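The summer I learned to smell things

I was 16 when my aunt gave me my first proper perfume, and I wore so much of it on the school bus that the driver opened his window in January. It was called Medari and it smelled of tinned peaches and hairspray. I loved it. I wore it to exams, to my cousin's christening, to a job interview at a fish counter (I got the job, and the perfume lost).

After that I more or less stopped. I had one bottle on the go at any time, usually a present, and when it ran out somebody would give me another. I couldn't have told you what was in any of them. If a shop assistant asked what sort of thing I liked I'd say "fresh", in the way people say "dry" about wine when they're frightened of the waiter.

Then last August my sister booked us both on a perfume-making course in Flistonberg, a town I'd only ever changed trains in. She'd found it on a leaflet. Two days, lunch included, bring a notebook and don't wear any scent. She came down with a stomach bug the night before, so I went by myself, in a sulk, with her sandwiches.

The class is held above a shop called Uko, up a staircase so steep you have to hold the rope. There were seven of us round a long table, and a wall of little brown bottles behind. Our teacher was Valentin Delorme, a tall man in a cardigan who spent years mixing smells for soap and washing powder before he went out on his own. He has no time at all for the romance of it. "Perfume is soap that got invited to a party," he told us, and then he made us smell thirteen different kinds of lemon.

I'd never really smelled lemon before! I mean I'd smelled lemons, obviously, but not one after the other, on paper strips, with somebody asking me which was the peel and which was the leaf. By the fifth I was guessing. By the tenth I'd started to get it, a bit – one was green and bitter, one was all sherbet, one was exactly the floor of my old doctor's waiting room. Valentin was delighted with the waiting room. He said it was the most useful thing anyone had said all morning and made me write it down.

That turned out to be most of the method. You smell something and you write whatever comes into your head, however daft, and you don't let anybody correct you. I still have the notebook. Vetiver: "wet rope, Grandad's boat". Clary sage: "tea, but sweaty". A synthetic musk I couldn't smell at all for ten minutes and then suddenly could: "clean pillowcase, someone else's house".

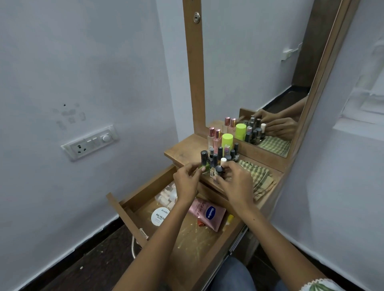
Bottles on the dressing table: polishes at the front, scent at the back.

The trouble with coming home from something like that is that you start on your own shelves. I went through the bathroom cabinet with my nose. I found out that the shampoo I'd bought for years is mostly apple, and that my hand cream and my partner's shaving foam have the same powdery thing going on underneath. I smelled the post. I smelled the inside of my handbag, and I wouldn't recommend it.

I also learned I'd been keeping perfume badly my whole life. Valentin is stern on this. Heat and light are what do for it, so a sunny windowsill is hopeless and the bathroom, with all that steam, isn't much better. A drawer is fine. He keeps his in an old fridge in the cellar, next to the beer. If a bottle has gone dark and the first whiff is a bit like nail varnish remover, it may have turned, though he says give it a minute on the skin before you write it off, as sometimes only the top has gone and the rest is perfectly good.

The person I keep thinking about, though, is Marwan Semaan. He was sitting across from me on the course, a retired bus mechanic, and he had come for one reason. His mother used to wear a cologne called Arancibia, long since out of production, and he wanted to make it again. He had no bottle and no recipe. What he had was a silk scarf in a freezer bag, which he let each of us smell once, quickly, before he zipped it up again.

I got orange flower and something like pencil shavings. The woman next to me got cloves. Marwan wrote it all down. He made 2 attempts that weekend and didn't like either of them, and when we swapped emails at the end he told me he'd already done over 30 at home, on the kitchen scales.

He wrote to me again this spring. He's on number 101 now and says it's close, but too clean, and do I have any ideas. I told him about the pencil shavings again. He'd tried cedar, he said, but maybe the wrong cedar, and he's posting me a strip.

As for my own perfume, the one I made on the second afternoon, it's mostly the bitter green lemon with a lot of the wet rope. My sister says it smells like a harbour. She's had half the bottle off me since Christmas.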